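How Does Sticky Tape Stick?

Grab the end of a roll of tape and pull. Scritch! Off comes a long, thin ribbon that will cling to paper, cardboard, the table, your sleeve and (if you aren't careful) your hair. Tape is one of those things most of us use without a second thought, but there is a lot going on inside that little wheel. Let's unroll it and find out!

What is tape made of?

A piece of tape looks like one thing, but it is really a kind of sandwich.

The top part is called the backing. It's the part you see and touch when the tape is stuck down. The backing can be made of plastic, paper or cloth, and this is where the color usually comes from. Plastic backing is smooth and a little stretchy. Paper backing tears easily with your fingers, and painters love it for that. Cloth backing has threads running through it, so it is very strong.

The bottom part is the adhesive. That's the word for anything sticky that holds two things together. Glue is an adhesive too, but most glue starts out runny and has to dry. The adhesive on tape is ready to go the moment you press on it. Scientists call it pressure-sensitive, and "pressure" just means pushing.

Many tapes have a third, hidden layer as well. It's a super thin slippery coating on the back of the tape, and we'll get to why it matters in a minute.

So what makes it stick?

Look at a tabletop with your eyes and it seems flat. Look at it through a strong microscope and you would see bumps, dips and scratches everywhere, like a tiny mountain range! The adhesive on tape is soft enough to ooze down into those valleys when you press on it. It moves a bit like very, very thick honey.

Once the adhesive is snuggled up close to the surface, something amazing happens. Everything in the world is made of molecules, which are bits far too small to see. When the molecules of two different things get extremely close, they pull on each other just a little. One tiny pull wouldn't hold up a speck of dust. But under a strip of tape there are more tiny pulls than you could ever count, all working at the same time, and together they hold on tight.

That's why rubbing a piece of tape with your thumb makes it stick better. You are squashing the adhesive deeper into the valleys, so more of it touches the surface.

Dust is bad news for tape. If you stick a strip to a dusty shelf, the adhesive grabs the dust and never reaches the shelf at all. Water and grease get in the way too.

Why doesn't the whole roll stick to itself?

Good question! In a roll, every layer of sticky adhesive is pressed right against the layer below. You'd think it would turn into one solid lump.

Remember that slippery coating? It's called a release coat, and its job is to let go easily. The adhesive holds on to it just enough to keep the roll neat, but when you pull, it comes away without a fight. Not every tape needs one. Some kinds of backing are already slippery enough on their own.

The ring in the middle

Tape is wound around a core, and the core is often a ring of cardboard. The core keeps the roll nice and round and gives it a hole in the middle. The hole is very handy. You can slide the roll onto a dispenser, hang it on a hook, or wear it as a chunky bracelet while you wrap a present (go on, everybody does it).

Lay a roll flat and it stays where you put it. Stand it on its edge, though, and it's a wheel! That's why people who own lots of tape like to keep it in a tray or a box.

Yellow and blue rolls are lying flat on a green cloth here, with black, teal and orange ones over at the white tray. Look for the pale rings inside the yellow, blue and orange rolls. Those are the cores.
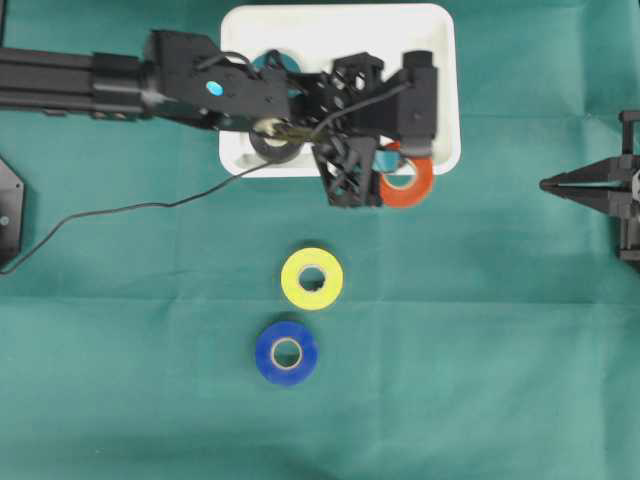
Why so many colors?

Some colors are just for fun, and there is nothing wrong with that! But colored tape can also carry a message.

In a gym, lines of different colors can be laid on the same floor so that each game has its own court. Electricians wrap colored tape around wires to show which wire is which. People who are moving house sometimes put one color on the kitchen boxes and another on the bedroom boxes, so nobody has to read labels while carrying something heavy.

You can make a color code too. Pick one color for each school subject and put a small strip on the spine of each notebook. When it's time for math, you just grab the blue one (or whichever color you like best for math).

Try it: the tape test

You need 2 kinds of tape, a clean plastic tray or plate, a damp cloth, a dry towel and a bit of flour. Ask a grown-up before you stick tape to anything else, as some tapes pull off paint.

1. Wipe the tray with the damp cloth and dry it well.

2. Tear off a strip of each tape, as long as your finger. Fold one end under to make a little tab.

3. Lay the strips on the tray without pressing. Pull the tabs slowly. How hard did you have to pull?

4. Use fresh strips, and this time rub each one firmly with your thumb. Pull again. Did you feel a difference?

5. Sprinkle a pinch of flour on the tray and spread it thin. Try fresh strips once more, then turn them over and look at the sticky side.

Write down what you find. You could also try pulling fast and then slow, or pulling straight up and then backward along the tray.

Finding the lost end

Has the end of your tape disappeared? Turn the roll slowly and drag a fingernail across it until you feel a tiny bump. Lift one corner first, then work your way across so it doesn't split. Next time, fold the end over before you put the roll away, and your tab will be waiting for you.

Words to know

Adhesive: something sticky that holds things together.

Backing: the strip that carries the adhesive.

Core: the ring that tape is wound around.

Molecule: a tiny bit of stuff, much too small to see.

Release coat: a slippery layer that lets tape unroll.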